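Workshop notebook, January — glaze tests, second round

Monday. Kiln came down overnight, opened at 8. Shelf two is the bad one again. Crawling on every tile with the Stameline white over the dark slip, fine on bare clay. So the slip is the problem or the way we put it on is. Same bisque, same bucket, same cones. Cone pack on the middle shelf dropped where it should, so leave the firing alone for now and stop fiddling with the schedule.

Tiles that crawled: all the ones dipped twice. Tiles dipped once have pinholes but they hold. Wrote the codes on the backs in iron wash this time, pencil burned off last round and I lost a whole row.

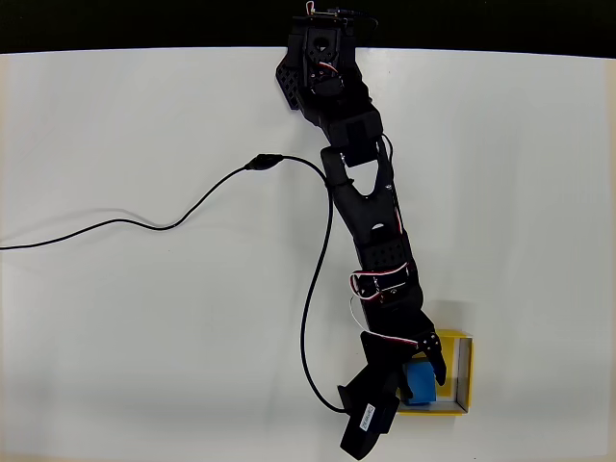
Malsha Thambiah
Glaze bench, Usirstead workshop

Bucket notes first. Stameline white had settled hard, a solid cake at the bottom, took two of us to break it up. Sieved through 60 mesh, should have gone finer but the fine sieve has a tear in it. Need to order one. Firdevs says patch it with slip and tape, I say no.

Water: bucket was thick, like yogurt. Added 520 ml in small pours, stirring between. Dip test on a scrap after each pour. Stopped when the finger scratch showed a coat like a postcard. Last round was much thicker then that, which could be the entire story with the crawling. Should have measured it then. Didn't.

Batch for the new tests is 30 tiles. Split:

Bare clay, one dip
Bare clay, two dips
Dark slip, one dip
Dark slip, two dips
Dark slip, bisqued, wiped with damp sponge, one dip
Dark slip with a bit less ball clay, one dip

The sponge row is Sizwe's idea. He thinks there is dust sitting on the slip after bisque and the glaze can't grab. Possible. The shelf they sit on is right under the sanding table. I moved the bisque rack to the far wall either way, please don't move it back.

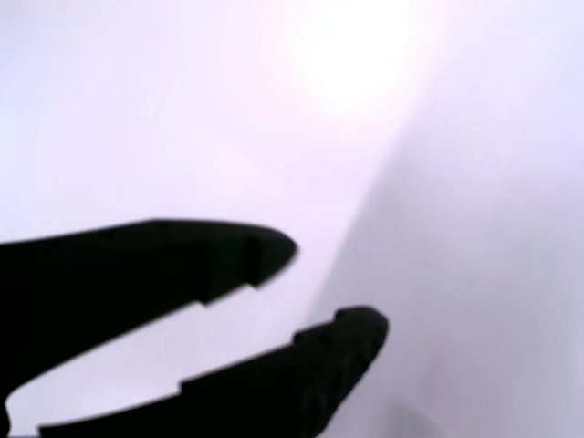

Monday, at the bench.

Afternoon. Dipped all rows. Three second count, tongs, no hands. Tong marks touched up with a brush, one dab. The twice dipped rows got left until the shine went off before the second coat. Last time I think we let the first coat dry right out, chalk dry, and the second one lifted it. There were hairline cracks on a couple before they even went in the kiln and I ignored them. Lesson for me. If it cracks drying, wash it off and start over.

Low ball clay slip is nasty to brush. Goes on streaky, drags. Tülin mixed it and she's not happy with it either, wants to try it a bit wetter. Color in the raw state looks the same as the old one, that means nothing obviously.

Talked to Yavuz about the order for Rekport. They want the white over dark on the small bowls, no change. Told him no date until I see these tiles. He asked if we could just use the bare clay version and show them that. I'd rather not, the dark edge where the glaze breaks over the rim is what they liked. He will phone them and stall.
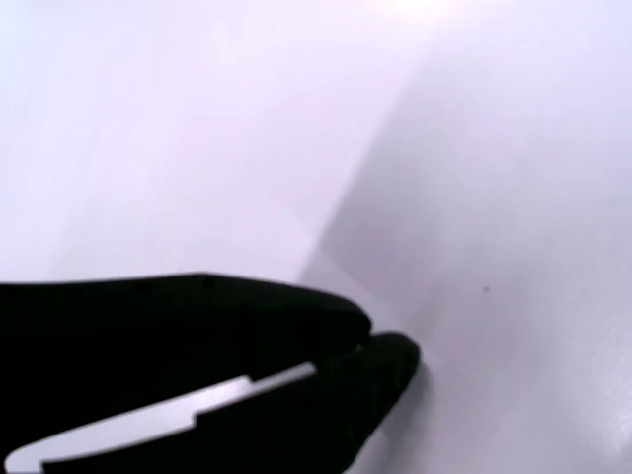 Also the feet. Wax resist is going stringy, somebody left the lid off. Thinned it with a bit of water and it beads properly again but wont last. New tub on the list with the sieve.

Loading order for tonight, bottom up: bare clay rows, slip rows, sponge row and the low clay row on top with fresh cones. Catch tray under anything dipped twice. Kiln wash on the second shelf is flaking, scraped it and put on one thin coat, check it for bits landing on tiles below.

Same program as before. Sizwe is locking up so he'll check the first ramp. Do not open to peek in the morning, wait until I'm in.

To order: fine sieve, wax, cones (last box), tile clay.
To ask Tülin: did the old slip get sieved at all or just stirred? Nothing written on the lid.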